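We use cookies to remember your reading preferences and to count visits. Accept all | Manage settings

4. Permission drift after installation

4.1 What we looked at

Section 3 dealt with the permissions an app asks for when it is first installed. Most of the published work on Android utilities stops there, and so do most of the warnings that users see. In this section we look at what happens later, when an app that is already on the phone gains a new capability through an update. We call this permission drift. The term covers any change that lets an app show, read or send something it could not show, read or send in the version the user first agreed to.

We tracked 103 free utility apps over 20 months. The sample was made up of file managers, torch apps, remote controls, battery monitors, keyboards and small photo editors. Games were left out because their advertising is expected by the people who play them, and because their update cycles are too fast to follow by hand. Each app was installed on a clean phone in its oldest available version and then stepped forward one release at a time. At every step we recorded the manifest, the list of bundled software libraries, and the behaviour of the phone over a full day of light use, including a period on the charger overnight.

Two apps drop out of the analysis. The first, a keyboard, was withdrawn by its developer partway through the period. The second could not be stepped forward because its early releases would not start on the test handsets. Both are kept in the count of apps tracked but are excluded from the discussion of overlays below.

4.2 Kinds of drift

The changes we saw fall into three groups, and an app could be in more than one of them.

The first and most common is library drift. The app's own code barely changes, but an advertising or analytics library inside it is replaced by a newer one that does more. Developers often seem unaware of this. The changelog for the Rivia file browser, for instance, described one release as "minor fixes", and the code written by the developer did indeed differ by a few lines. The bundled library, however, had gained a routine that checked whether the phone was charging and whether the screen was locked. Nothing was displayed in that release. The overlay turned up two releases later, switched on from a server, with no further update needed on the phone.

The second is ownership drift. An app is sold, sometimes quietly, and the new owner wants to recover the purchase price. Modise, a remote control app with a loyal following among people who had lost the handset for an older television, changed its publisher name between two releases. The next version asked for location access with the explanation that it would "improve your experience". It was still possible to change channels without granting it, although the prompt came back each time the app was opened.

The third we call feature drift. A real feature is added, and it needs a real permission, but the permission is then used for something else as well. Drosum began as a torch app and added a widget that could be seen over the lock screen. That is a reasonable thing for a torch to have. The same permission was later used to show a weather card with a sponsored link at the bottom. Feature drift was the hardest to classify and the two coders disagreed on it most often. Disagreements were settled by discussion, and where no agreement was reached we put the app in the milder category.

4.3 What users were told

Android's permission prompts have improved a great deal, and we do not want to understate that. A user who installs an app today is asked fewer questions at once and the questions are clearer. The trouble is that drawing over other apps, running on a schedule and reading the charging state are handled differently from the camera or the microphone. Some of these need a trip to a settings page and some need nothing at all from the user.

To get a sense of how this looks from the other side, we read 600 store reviews that mentioned advertising on the lock screen. Reviewers were usually certain that something had changed and uncertain about which app had done it. A typical review begins by blaming the phone maker, then the carrier, and names the app only after several others have been removed. A few people had reset their phones to factory settings and then restored the same app from a backup, so that the overlay came back within the week. Developers who replied tended to offer a setting that would turn the overlay off. In no case that we read did the reply say which release had introduced it.

The wording of the setting also deserves a remark. Tramico labelled its overlay a "Smart Charging Centre", and the switch for it sat under battery options instead of under notifications. On our test handsets the switch worked. It was, however, returned to the "on" position after an update, and we recorded this as a fresh instance of drift. Kang argued for counting it as a fault and not a decision, given that other preferences in the app were reset in the same release. We have left it in the table with a note.

4.4 Coding procedure

Rongrong Kang and Thulani Cele coded all of the releases independently. Each release was given a code for its manifest, a code for its libraries and a code for anything shown on the screen without the user having opened the app. Screen behaviour was checked by a phone left on a desk and recorded at intervals, then reviewed the following morning. Where an overlay appeared only once and could not be brought back, it was logged but not coded. We suspect that several apps were testing overlays on a small share of their users, and our method would miss most of that.

Network traffic was captured at the router. We did not try to decode encrypted payloads and relied on destination and timing only. This limits what can be said about the content of the messages, though it is enough to show that an app was calling out while it was supposed to be idle.
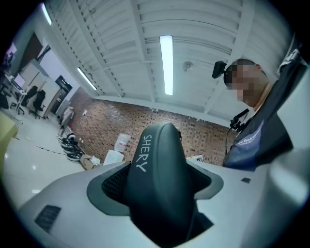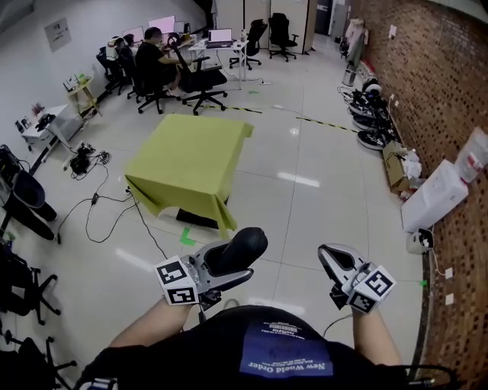

Figure 4. Hand-held grippers, with the wearer's printed T-shirt in both views.

4.5 Limits

The sample is small and was put together by hand. It leans toward apps that have been around for years, as an app needs a history before it can drift. Newer utilities may arrive with the overlay already in place, and those would be caught by the install-time analysis in Section 3 and not by this one. We also used only two models of handset, both sold in Canada on prepaid plans. Some overlays are known to be switched on by region, and a phone set up elsewhere might have shown more of them or fewer.

Stepping an app through its releases is also a little artificial. Real phones skip versions. A person who leaves automatic updates off until March and then installs everything on a Saturday will see the whole change at once, and may well notice it sooner than our day-by-day log suggests. On the other hand, that person will have an even harder time working out which app is responsible.

Finally, we did not contact developers before coding. Doing so might have cleared up some of the feature drift cases, but it might also have led to a change in behaviour during the tracking period. Letters were sent once tracking had ended. The replies that came back are discussed in Section 5, along with the one developer who removed the library in question and published a note explaining why.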